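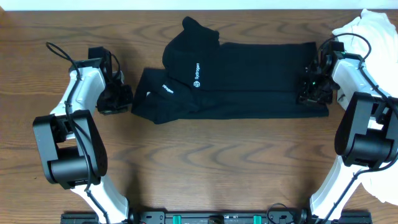 From: list member, Comberg
Date: Feb 3, 2021
To: Household and Laundry list
Subject: Re: Pairing and folding black socks

> I have given up rolling socks into balls. The tops of mine have all
> gone baggy and I am told the rolling does it. The trouble is that I
> have a drawer full of black ones, some plain and some with a maker's
> name on, and when I lay them flat I can't keep the pairs together.
> How do other people fold theirs? And does it matter which way up
> they go? I have a Nurnell drawer insert with narrow slots, if that
> makes any difference.

I stopped rolling mine in July and wouldn't go back. The tops stretch because one cuff is turned over both socks and then left like that for weeks. Folded flat, they keep their shape, and you can see what you have when you open the drawer.

The two black ones at the top are the printed sort you mention. They say Sydrogen, with a little hexagon by the word on one of them. Print like that is a help when you are pairing. I sort everything with a name on first and leave the plain black ones till last, as those have to be matched by length and by the feel of the knit.

For the folding itself, I use the table. The bed is too soft and the socks slide about on the cover. What I do is this:

Put the first sock down with the toe to the left and the leg out to the right. Smooth it from the heel outwards with the side of your hand.

Put the second on top, same way round. If it has landed a bit off to one side, lift it by the cuff and lay it again. Pulling it across drags the bottom one with it and you get a crumpled toe underneath.

Hold both cuffs together at the right-hand end and straighten the toes with your other hand. A toe that has folded up on itself makes a lump in the finished packet.

Fold the toes in a third of the way, then fold the leg end over the top. If the cuffs are loose enough you can tuck the toe end into one of them, but only one, and not tightly.

Long socks want folding in half again. Ankle socks only need the one fold.

As to which way up, I put the heels both facing the same side and don't worry beyond that. If you want the name showing in the drawer you will have to try a pair and see where the print ends up, as it differs from make to make.

On the insert, I had the Nurnell one with the narrow slots and it was fine for thin socks. Thick walking socks would not go in without squashing. I now have a Veltex box, 60 cm long with 2 loose dividers, and I stand the packets on edge in it, fold upwards. It takes both kinds. Measure the depth of your drawer before you buy one, as mine only just clears the runner above.

One more thing on keeping pairs together. I used to use the Bastos plastic clips in the wash. They did hold, but they left a dent in the cuff and two of them cracked in the first winter. I use a mesh bag for the black ones now and tip it straight out on to the table.

Does anyone have a good way of telling navy from black in the evening? I have to leave those until the morning and do them by the window.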